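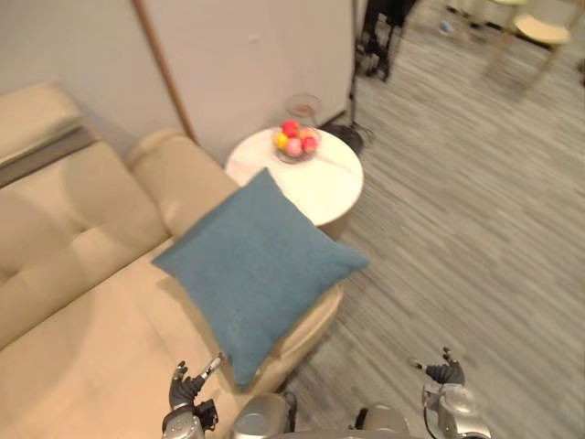

I have been meaning to write about the living room ever since January, when I promised a few of you in the comments that I would, and then of course the weeks got away from me. So pour yourself something warm, because I have never managed to keep a post about cushions short and I don't expect to start now.

For those who are new, we moved the sofa in from the old house. It is big and beige, with tufting on the back and padded headrests along the top, and my sister-in-law Hannelore has called it "the ocean liner" since the day we bought it. I won't hear a word against it. Every one of us has slept on it with a fever at one time or another, and it has survived two moves and one very determined puppy (my cousin's, only visiting, thank goodness).

But a big pale sofa does have a way of swallowing a room. All through the winter I kept walking past ours and thinking it looked like a waiting room at the dentist. I tried a throw blanket, which slid off. I tried a second throw blanket, which slid off on top of the first one. Then my friend Sumaiya came over for tea, looked at it for a good long minute with her head on one side, and said, "It wants one strong color and one quiet one, and then you should leave it alone."

Well, the leaving alone has been the hard part! The strong color I found at Wijesinghe, the little fabric and homewares shop in Dorham, down the street from the post office. I went in for curtain hooks and came out with a teal cushion under my arm and no curtain hooks. I had been so sure I wanted rust or mustard, like everybody's living room in the magazines, but I held this one up to the window and it was the exact blue-green of the lake at Olau on a cloudy day, where we used to go when the children were small, and that was the end of the discussion.

The quiet one is light grey, and we already owned it. It had been living on the guest bed doing nothing much. I put it on the left and there it has stayed, more or less.

The teal one is another story, because it travels. In the morning I like it near the right armrest. By lunch somebody has it behind their back, and by evening it has usually been dragged to the front of the seat so that somebody else can put their feet on it, and I say what I always say about feet. I must set that cushion straight 1000 times a year – 2000 if we have company – and I have come to rather enjoy it. There is something very settling about taking hold of a cushion by both sides, giving it a good squeeze, and putting it back where it goes.

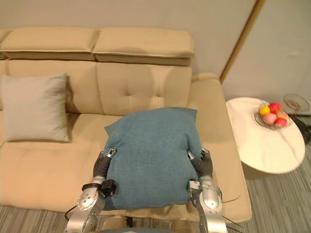 The teal cushion, held by both sides at the front of the seat, with the grey one keeping to its own end.

I do have a few thoughts on plumping, and I know some of you have strong feelings about the karate chop. I am against it. I did it for years and all I ever got was a cushion that looked startled. What works for me is to press in from the sides, let go, turn it a quarter, and press again. Then I set it down on the slant with one corner up, so that it looks as if it landed there by itself. Lutfa Khan, who taught the evening sewing class I took, used to say a cushion should look like it had just sat down for a chat, and I think of her every time.

The little round side table by the armrest has had some attention too. It has a glossy white top and shows every ring, so I am strict about coasters. I keep a clear glass bowl there with some bright round things in it, reds and yellow and pink and a sort of peach, and I can't tell you how much they cheer up that corner next to the teal. There's a glass vase, or jar, just behind, and I'd like to get some branches into it once the forsythia opens.

Next on my list is a rug, and there I am stuck. Sumaiya says something flat and plain. Hannelore says wool or nothing. I have had 4 samples on the floor for two weeks and changed my mind 5 times, so if any of you have lived with a pale rug and a household that eats toast in every room, please do write and tell me how you managed it. And if you know where a person can buy curtain hooks, I still need those as well.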